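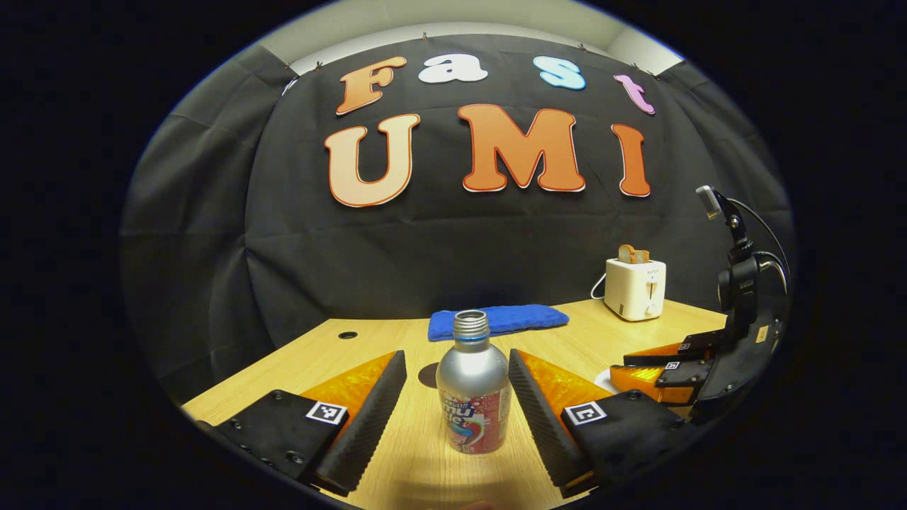
An aluminum bottle with its cap off, on a light wooden table.

The new benefits portal and the people it was built for

By Yasaman Sadeghi

Every few years the people who run our retirement plan decide that what members want is a new website. I have been paying into this plan for long enough to have lived through three of them. The latest is called Kimier, and it replaces Redo, which replaced the paper forms that worked fine for anyone with a pen.

I went to the launch session with an open mind, or as open as mine gets. We were told that Kimier would let us "take charge of our future." I wrote that down because I wanted to see whether anyone would explain it. As a member of a defined benefit pension, I don't have much to take charge of. My contribution is set. My employer's contribution is set. The formula is years of service times a percentage times my best average salary, and it has been since before I was hired. I can't steer it. What I can do is check that they have my years right, and that is the one thing the new portal makes harder.

On Redo, your service record was on the first page. On Kimier you get a greeting, a dial that shows your "retirement readiness," and a row of short videos about budgeting. The service record is under Documents, then Statements, then History. Mine was short by 4 months. I know this because I have kept every annual statement since I started, in a shoe box, and I sat down and compared.

Four months may not sound like much. At my salary it works out to 42 dollars a month, for life, starting the day I retire. Multiply that out over 20 or 25 years and tell me it is a rounding problem.

I called. The woman I spoke to was polite and said that some part-time service had "not carried over as expected" and that I should upload proof. Proof of what they already told me, on their own letterhead, every year. I uploaded it. The portal thanked me and moved the dial up by a hair.

Prasert Suksawat, who manages the changeover, told the session that 1,332 members had signed in during the first month and called this strong engagement. I would like to know how many of those were people signing in because something looked wrong. Signing in is not the same as being pleased. I signed in nine times and I was not pleased on any of them.

He also said that nearly 550 members had used the retirement estimator. Fine. I used it too. It gave me one figure when I entered my birthday and a different one when I let it fill in my birthday from the file, and the two birthdays were the same. When Tahmineh Kordestani raised her hand and asked which figure the plan would stand behind, the answer was that estimates are for illustration only. So is a horoscope.

I don't believe anyone set out to make things worse. I think they bought a product from a vendor, Kunden, that was made for savings accounts, where people really do pick funds and change their minds, and then bent it to fit a pension, where they don't. The dial makes sense if your balance goes up and down. For us it is a decoration, and we are paying for it. I asked what it cost. I was told the figure would be in the annual report in December. I will be reading the annual report in December.

A friend of mine who retired two years ago says I should let it go, and that the checks come on time. They do, and I give the plan credit for that. The payroll side has never missed a date that I know of. But the checks are only as good as the records behind them, and a retiree whose record was short would get a wrong check on time every month and might never find out.

What I would ask for is dull. Put the service record back on the first page. Mail every member one printed copy of what was carried over from the old system and give us a year to dispute it. Have a person answer the disputes, with a name and an extension.

Until then, print your history page and get out your old statements. If you threw yours away, ask for copies now, in writing, and keep a copy of the letter.

October 13, 2021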